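Notebook, Skerkine cell (two-arm, kitchen counter build)
September, started a bit before nine

Picking up where the last entry left off, with the right thumb drifting on the real cell and me pretending it was a software problem. It was a set screw. The thumb base on the right hand had backed itself out by most of a turn, so every close began from a slightly different idea of where the thumb was. Took the cover off, cleaned the old threadlock out with a pick, fresh threadlock, screw back in, left it to cure over lunch. For anyone following: the small hex key in the Akbari tin is rounded at one end. Use the other end. I have written this on the tin as well, where it will be ignored in a different handwriting.

While that cured I went round the rest of the hand. Finger cables on the right are fine. The index on the left has a fray starting near the second pulley, a few strands only. Not changing it yet, but it goes on the list above the grease and below the thing with the fan. Wrist connector on the left was in all the way this time, so either I have improved or the cable has given up resisting.

Re-zeroed both hands after lunch. Procedure as before, because the procedure in the Drultus manual still assumes the hands are mounted the other way up:

Power on with the fingers open and nothing in reach.
Run the slow close, let it stall, then back off to the stop.
Write down the offset before saving it. Before.
Power off fully, count to something patient, power on again.
Repeat the slow close and compare.

Right thumb offset came out at 4 counts, against 65 when I started this morning. The other joints barely moved. Left hand all within 5, which I would like to claim credit for, but I hadn't touched it.

Closing current on the right was the next job. Somebody (me, in spring) had turned it up to hide the thumb problem, so the hand was holding soft fruit with the enthusiasm of a bench vice. Dropped it back to the Poltcombe default and went up in small steps until the rubber ball stayed put through a full wrist roll. New value is in the config with a comment. The old value is in there too, commented out, in case I need reminding of what shame looks like.

Then the simulator, which is where the afternoon went. The twin of the cell had the old thumb zero baked in, and of course the bad closing current as well, so it had been agreeing with the broken hand very nicely. Updated both, rebuilt, and the right hand came up with its thumb through its own palm. Sign error on the offset. Fixed that, rebuilt, made tea, came back to a cell that looked like a cell.

Settled on the two-plate layout for checking, as it is the least forgiving one we have: a round red thing by the gold-rimmed plate for the right hand, the cucumber on the white plate, and the left arm parked over bare marble with its fingers straight up so it can't join in. The parked pose matters. If the left fingers are even slightly curled at park, the next move starts with a little wave while they sort themselves out, and the logs fill up with contact warnings.

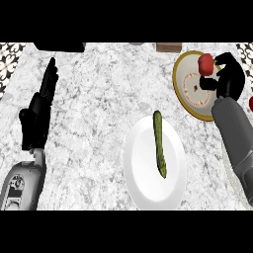
Ran 100 closes on the round one with the new numbers and the left arm parked throughout. Five bad ones, all of the same sort: the thumb arrives early and nudges the fruit along before the fingers get there. So the thumb still wants a short delay in the closing sequence, both in the twin and on the real hand. Tried one by guesswork and it got worse, so it wants measuring properly with the hand on the bench and the covers off. Left the sequence as it was.

The cucumber I haven't tuned for at all. The curve means a straight approach from the top puts one finger down before the others, and the hand takes that personally. Separate entry.

Still to do on this cell:

Thumb delay, right hand, measured this time
Left index cable, order two
Grease both wrists
The fan
Put the good hex key somewhere I won't lend it out
Check whether the spring config got copied to the other cell. I have a nasty feeling it did.

Covers back on, arms parked, power off at the wall by half past six.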